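Search our shop Enter keyword Go

Shop > Who We Are > About Pangilinan

About us

Hi, I'm Shiela Dumlao, and Pangilinan is the computer repair shop I run with my mother, Milagros. We fix desktops and workstations, mostly the big heavy ones that offices buy and then forget about under a desk. Laptops too, if you ask nicely, but the towers are what we love!

Mom started it. She did the books for a print shop called Jellov, and when their layout machine quit in the middle of a rush job she took the side off with a butter knife and found the fan packed solid with lint. She cleaned it out, put it all back together, and after that people kept handing her computers. I grew up with screws in the couch. By the time I was in high school I could tell a bad power supply by the smell (you don't want to know the smell), and I joined her full time 19 years ago.

We're at the Nustmont end of the street, number 449, next door to the shoe place. There are 3 benches, a very old radio, and a wall of little drawers that Mom labels in her own system. I have asked her to explain it. She says I should just open drawers until I find what I need.
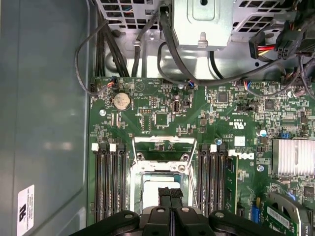
I'm fussy about cables, so fair warning. Before anything gets unplugged I draw a quick map of which lead goes to which header, because fan plugs have a way of looking identical once they're all loose, and I'd much rather spend five minutes with a pencil than an hour guessing. The other thing I always ask is how old the machine is. If the clock keeps resetting itself every time you shut down, it's very often just the coin battery on the motherboard, and we keep a whole box of those by the register. Bring it in before you go shopping for a new computer!

We also take in retired workstations, clean them up, and sell them again under our own little label, Staltolent. Last February we sold number 581, to a music teacher who wanted something quiet. Every one gets fresh thermal paste, a good dusting, and a night running on the bench before Mom will let it out the door. She has sent a few back to me for a second dusting, and I've learned not to argue.

Walk in any time after ten. If the door's locked we're in the back, so knock hard, the radio's probably on.

Shiela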